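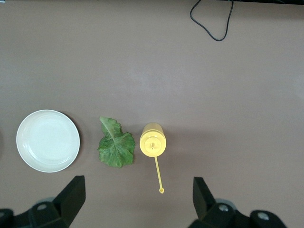

Salat welk nach 2 Tagen??

krümel740
Kopfsalat gekauft, im Gemüsefach, nach zwei Tagen schlapp. Kühlschrank ist ein Uvar, steht auf 5 Grad. Was mach ich falsch

Tennant
Feuchtes Küchentuch drum, fertig. Hält bei mir ne Woche.

gutetti_fan
Feucht? Dann schimmelts doch. Trocken in die Dose!!

Tennant
Quatsch, mach ich seit November so. Nix schimmelt. Tuch halt auswringen

vodska302
liegen Äpfel daneben? die müssen raus, sonst wird er braun

krümel740
Äpfel ja, 4 Stück. Kommen raus, probier dan mal das Tuch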